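3.2 Learning friction through a shared simulator

What excited us most about the Durnow course was how quickly first-year students began to argue about friction. In the earlier version, taught from printed problem sheets, friction came in as a coefficient and left as a number. With the simulator open on every bench, the same students wanted to know why a value of 0.3 held a ball and a slightly lower one let it go – and they wanted to know it before the lecture had reached static friction at all!

The course ran in two teaching blocks, both in the physics department at Corkden. Students worked in groups of four and kept a shared notebook, in which each trial was logged together with a written prediction. Over the two blocks the groups logged 2677 trials, of which 2069 had a prediction entered before the run. We only use the second set in what follows. Predictions written afterward tend to agree with the result remarkably well, and they tell us little about what a student believed.

Iolanda Guerra led the first block and Emanuel Hodoroagă the second. They used the same tasks in the same order (ramp, pendulum, collision, grasp), though Hodoroagă gave the grasp task an extra session after seeing how much discussion it started.
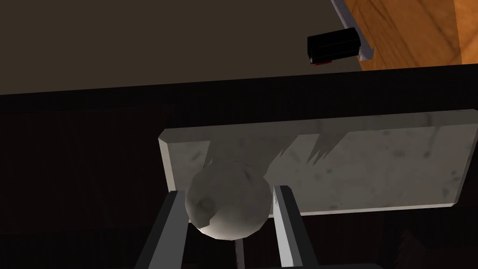 Figure 3. Simulated ball held between two gripper fingers.

3.3 Coding the predictions

Each prediction was read by both instructors and sorted with the Figueiredo scheme, which separates answers by the kind of reason given: a remembered rule, a force argument, or an everyday comparison. We were delighted by how rich the third group was. One student compared normal force to holding a wet bar of soap, then noticed on her own that squeezing harder could make things worse if the faces were not parallel. Under the older Nundent scheme that answer would simply have been marked as incomplete.

Where the two readers disagreed, they met and went back to the notebook page – sketches included – before settling on a code. Entries with no stated reason were kept as a separate group and are reported in Section 4.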